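Godenora's dish swap clears out 937 pieces in one afternoon

By Noemí Olvera
12/27/18

I went to the Godenora dish swap planning to drop off one box and leave. I came home with two boxes, a sore arm and a gravy boat I have no use for, so I guess you could say it went well!

If you missed the flyers, the swap is pretty simple. You bring the plates, bowls and cups you're tired of looking at, you put them out on a table, and you take whatever you like from everybody else's. No money, no tickets, no keeping score. It started small in September in the back of the Grīnberga bakery, and it got so crowded back there (I was pinned against the flour shelves for a good ten minutes) that the second one moved over to the old Gumance showroom on Mill Street, which has been sitting there with its big front windows and nothing in them since the furniture went.

The folks at the door kept a tally on a legal pad, and the final number was 937 pieces gone to new homes. They'd been hoping for 1,000. A man in front of me offered to take 63 teaspoons to put them over the top, but teaspoons didn't count, and there were nowhere near that many anyway.

Over 200 people came through, and for the first hour it felt like all of them were at the china table. I get it. There was a full set of blue-rimmed dinner plates, the heavy kind my aunt used to have, and it was gone before I got my coat off. The glassware went nearly as fast. I did see one very polite standoff about a cake stand, which ended with the two women swapping phone numbers and agreeing to trade it back and forth for birthdays.

My own favorite was the kids' and picnic stuff, which had been kept apart from the breakables. After a morning of white and beige, all that color really woke me up. 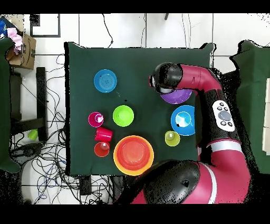
I have a soft spot for dishes like that. We had a stack of bright cups when I was growing up and there was a daily fight over the red one, with my brother usually winning on account of being taller. You can pack them for the lake, you can hand them to a four-year-old, and when they go rolling off the porch you just pick them up again. One grandmother told me she'd been looking for a purple bowl for months because her granddaughter won't eat cereal out of any other color. She had the look of a person who has tried!

There was some grumbling about mismatched sets, and I'll admit I was on the fence going in. I like four of a thing. But a mixed-up bunch of colors looks cheerful on a table, and everybody knows whose cup is whose, so you're not washing nine of them by lunchtime. I may be coming around.

Parking was a mess, I have to say. The lot behind the showroom holds maybe a dozen cars, and people carrying boxes of glass don't love walking three blocks on ice. A fellow from Skedum, the hardware place next door, finally opened up their loading area around one o'clock and that helped a lot. The coffee ran out early too, although Grīnberga sent over a tray of poppy seed rolls and I heard no complaints after that (I had two -- okay, three).

What was left at the end filled a few crates, mostly mugs. There are always mugs. Those are being stored at the showroom for next time, along with a fondue set that three different people picked up and put back down while I was standing there.

The next swap doesn't have a date yet. If you'd like to hear about it, there's a sign-up sheet on the counter at Grīnberga, next to the register. Please wash things before you bring them, wrap anything that chips, and leave the lids with the pots they belong to -- we had a whole basket of orphan lids by closing time. If you're missing a glass one with a black knob, it's in there.

And if anybody needs a gravy boat, white, one small chip on the handle, I'm easy to find.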